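Weldu Brass Band Opens the Spring Season in Skarkudwood

The Weldu Brass Band will give its first open-air concert of the season on Sunday at 4 in the afternoon, on the green in Skarkudwood. The entrance is free, and people are asked to bring their own chairs or a blanket.

The program lasts almost 90 minutes with one pause. It starts with marches and then goes over to dance tunes, and the youth section will play two pieces alone for the first time. In the second half the band presents "Lutach Crossing", a new piece for cornets and low brass, written by the band's conductor, Chaltu Tsegaye.

Last season the concert on the green had an audience of 200. The band has since then taken in nine new players, most of them on cornet and tenor horn, and has moved its weekly rehearsal to the larger hall in Brutel Street.
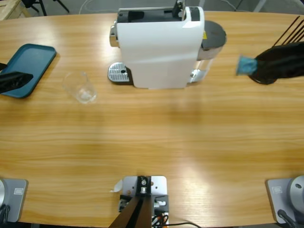
Chaltu Kassa said that the new piece was harder for the drums than for the horns, and that the slow middle part had cost the players many evenings. "We played it too fast for a month," she added. "Now it breathes – and I think the people will hear it."

In case of rain the concert moves to the hall in Brutel Street, where the doors open half an hour before the start. The decision will be put on the notice board at the green on Sunday morning.

Players of all ages who want to join are welcome to speak with the band after the concert. Instruments can be lent for the first 10 weeks.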